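Equipment plan and budget, second robot arm for the tidy-up project

Project report, spring term. Written by Radosław Ostrowski with the rest of the group. Supervisor comments from January are worked in where we had time.

1. What we were asked to do

Plan the purchase of a second arm and everything that goes with it, so that two people can work in parallel next term. Not a research question really. The deliverable is a list, a total, an order of buying and a reason for each choice. The task stays the same as before: pick clothes up off living room furniture and put them in a basket. Shorts, T-shirts, towels, socks. No folding.

Limits we were given: one budget line, has to be spent before summer, nothing that needs a new power circuit. Also delivery time counts. Last year's group waited 11 weeks for a set of motors and had to write their report mostly about waiting.

2. How we collected prices

Asked three suppliers for quotes: Civura, Hovmont and Grabowska. Same request letter to all of them. Civura answered the same afternoon. Hovmont took longer but sent the most complete paper, with spare part prices on a separate sheet, very useful. Grabowska doesn't sell arms, only grippers, mounts and small parts, so they're in the comparison only for those.

We put everything in one spreadsheet, 78 rows at the start. A lot of that was duplicate screws and cables under different names. After cleanup it was much shorter. The full sheet is in the appendix, sorted by supplier and then by how badly we need the item.

Shipping was a mess to compare. Civura folds it into the unit price, Hovmont lists it per box. We moved it all to one line at the bottom so the item prices can be read side by side.

3. What the task needs from the hardware

Cloth is a different problem from boxes and cups. It has no fixed shape, it bunches up, the edge you want is often underneath. So the gripper matters more than the arm. Payload hardly matters, a pair of shorts weighs almost nothing. Reach matters a lot, because the clothes are on the sofa and the basket is on the floor and the arm has to get to both without moving the base.
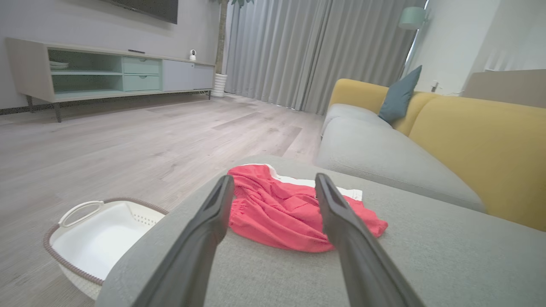 Reach was the first thing we filtered on, and it removed the two cheapest arms from the list right away. Both would do fine on a tabletop. For an armrest plus a floor basket they'd need a lift or a moving base, and then they are not cheap anymore.

Second filter was the fingers. We want plain parallel fingers that can be swapped in a few minutes with one tool. Soft pads wear out. We don't have a good number for how fast, the logs from last term only say "changed pads" with no hours next to it. So we budgeted four sets of fingers per arm and wrote down that hours have to be logged from now on. Printed fingers are in the plan as backup, filament is already in the lab.

Third, the wrist camera. It has to be small enough that it doesn't hit the furniture when the arm comes in low. Hovmont offers a mount that sits closer to the wrist than the one we've got. Costs a bit more, we took it.

4. Options compared

Option A, Civura arm with Civura gripper. Cheapest complete set. Fast delivery. Gripper can't be swapped without sending it back, which kills it for us.

Option B, Hovmont arm, Grabowska gripper. More expensive, and there is an adapter plate to buy. But the fingers come off easily and spare parts are listed one by one. Delivery 19 days for the arm. Gripper is in stock.

Option C, used arm from the department next door. Free on paper. Needs a new controller, no warranty, and the one person who knows it graduates this year. We spent too long on this option tbh.

We recommend B.

5. Software

Claralness is the logging tool we use now and the license covers one station. A second station means a second seat. We asked if a student discount applies to add-on seats, no answer yet, so full price is in the table. If the discount comes through the difference goes to spare pads.

6. Order of buying

Arm and adapter plate first, they have the longest wait. Gripper and fingers two weeks later so the invoices don't land together (accounting asked for this). Camera mount with the arm, same shipment. Software seat last, because the license clock starts on the day you pay and there's no point running it while the arm is in a crate.

Storage: the crate doesn't fit through the small door. Use the loading entrance and book it before 9 in the morning.

7. Reserve

We kept 18 percent of the total as reserve. Supervisor thought that was high. Our argument is that last year's group ran over on cables, mounts and a replacement power supply, none of it planned, and they ended up borrowing from the travel line. If the reserve isn't used by the last month, the list in the appendix says what to buy with it, in order. First item is a second basket, then more test clothes in differnt fabrics.

8. Open points

Waiting on Claralness about the discount.

Hovmont quote is only valid for 30 days, so it needs a signature soon or a new quote.

No decision on insurance. The form asks for a serial number and we dont have one until delivery.

Somebody has to measure the workspace again with the new reach drawing. The drawing is in the shared folder, the version with "final2" in the name, not the older one.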